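What I learned about budgets while planning our practice flat

I promised Judit Halász in the spring that I would write down how we spent the money, and it is now December, so I am a little late. She is starting a similar room in another town and she asked me for "the list". I am afraid there is no list, only a spreadsheet with too many colours in it. I will try to tell it in order.

First, who I am. I do the planning and purchasing at Isura, a small group which teaches humanoid robots to do housework. I am not an engineer. Before this I bought furniture and kitchen equipment for student residences, and many things I knew from that work were useful here. Some were not useful at all, and I will come to those.

The robot is the easy line

When people hear what I do, they think that the difficult part is to buy the robot. For me it was the most simple line in the whole budget. There is an offer, there is a price, your director signs or does not sign. Ernő Lakatos, who is our director, had already signed before I arrived. The difficult part is everything that stands next to the robot and that is needed before it can do one useful hour of work.

My first version of the budget had 17 lines. The version we closed has 64. I did not become a bad planner between these two versions. I only began to sit in the room on Wednesday afternoons with a notebook, and each time I wrote down which things people borrowed from home, or fetched from the office, or wished for aloud. If your colleagues bring their own extension cables, your budget is missing a line for extension cables.

So my first advice to Judit is this: keep a notebook in the room for one month before you send the final numbers. If you can not wait one month, then two weeks.

Ordinary things should be ordinary

We had a long discussion about whether to buy real household things or to build simple models of them. Ákos Sipos, who writes most of our control software, wanted in the beginning a wooden box with a round hole, because it is cheap and he can change the height of the hole with a saw. I understood him very well. A wooden box does not need a guarantee. But Peninah Odera, who plans the tasks, said that a box teaches the robot about boxes, and she was right, I think. A real door has a hinge and a rim. A real drum is deep and dark inside. We built one box, we used it for some weeks, and after that it was a place to put coffee cups.

For the laundry task we decided for a stacked unit, two round doors one over the other. With it we have a high opening and a low opening on the same piece of floor, and floor is the most expensive thing we have. I compared it with two separate machines side by side, and the separate machines were cheaper to buy but they would have taken away the place of the bed. The bed is needed for other tasks, so the bed stayed.

I must admit one mistake here. I asked three shops for the outside measures of the unit, and I did not ask any of them for the height of the upper opening from the floor. For a person it is not so important, a person will stretch a little. For a robot it decides which way the elbow has to bend, and if the gripper can go inside the drum without the arm touching the rim. We were lucky with our height. I would not like to be lucky a second time. Please ask for the height of the opening, the width of the opening, the depth of the drum, and to which side the door opens. The man in the shop will find you strange. He will measure it anyway.

Mariann Szekeres keeps the notes from our laundry work, and when I have to defend a line of the budget I like to sit with her notes and go through it again. Most of what I talk about in this post can be found within two metres of the washer: the tape, the basket, the cables, the floor. 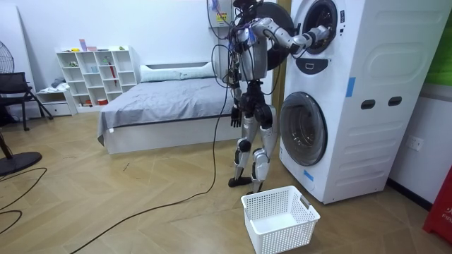
Lines I forgot the first time

Tape. I laughed when I saw it on the request form, and then I saw how quickly it is used. Coloured tape which comes off without leaving glue costs more than the normal one. Buy the better one. I spent one whole afternoon cleaning glue from a cupboard door with lemon oil, and my afternoon is not free either.

Baskets. A plastic laundry basket costs almost nothing, so I ordered one. Order several of the same model at the same time. When I went back to the shop for a second one, the model had changed a little in the handles, and Peninah was not happy with me, because she wanted to compare the new sessions with the old ones.

Cables and where they go. In my first plan the cables were inside the price of the robot. This is true only until they arrive at the wall. After that you pay for longer cables, for boxes on the wall, for clips, for labels, and for an electrician. We asked two firms. Fekete gave us a price for the whole room and Bestus gave a price for each hour, and I chose the first, because I sleep better with a fixed sum. It was perhaps not the cheaper way. Also think about the cables which lie on the floor. We still do not have a good answer for these, and I have kept a small sum open for next year.

Floor. We have a pale wooden floor in a herringbone pattern and it is beautiful. I can not tell you yet how it will look after two years of metal feet. I put a repair sum in the budget, and Ernő crossed it out, and I put it in again under another name. (Ernő, if you read this, it is line 18.)

Clothes and towels. You need more than you think, in different sizes, and you need the same ones again when they are worn out. I buy them in sets and I write the set number on a paper bag. The ones from the second-hand shop behave better for our purpose than the new ones, which are stiff.

Time of the people. This is the largest forgotten line. To prepare a room between two attempts is work: someone must put the towels back, close the door, move the basket, check the cables. In my first plan it was nobody's job, so it was done by the best paid person in the room.

How I divided the sum

Judit asked for numbers, and I can give only one which is not confidential. For the household part of the room, that means appliances, furniture, textiles and small things, without the robot and without the electrician, I had a limit of 4000 euros. The washer and dryer took the biggest piece. The bed, the shelves and the chairs came from a firm which was closing its guest rooms, and I paid very little for them. The small things together were more than the furniture, and I did not expect that.

What I would do differently is the order. I bought the furniture first, because I know furniture and it made me feel that the project was moving. It is a natural mistake. Then the washer had to go where there was a place left for it, instead of where the robot has the most comfortable way to stand in front of it. We moved the bed two times. Next time I will put the appliances on the plan first, then I will draw the space the robot needs in front of each one, with the basket included, and only in the end will I look for a bed which fits in the rest.

And measure the doors of the building! Our unit came up in the lift with a space of one finger on each side.

About renting

Some readers wrote to me after my last post and asked if it is not better to rent the appliances. I looked at it seriously. Fidano offered a monthly contract with service included, and for a normal flat I would take it. But in such a contract you are responsible for damage from "unusual use", and I could not find any sentence with which I could describe our use as usual. I telephoned them and the lady was very kind and asked me to send a description of the user. I did not send it. We bought the unit and I put aside a sum for a new door seal and a new door, since the door is what will suffer first in my opinion. For now this sum is not touched.

For next year the wish list on my desk has a low cupboard with drawers, a second set of baskets, and a better solution for the floor cables. Ákos has also written "sink" on it, with a question mark. A sink means water, and water means a talk with the owner of the building, so I have asked him to leave the question mark there until February.

Judit, the spreadsheet is coming to you by e-mail this evening. The yellow cells are the ones I am not sure about.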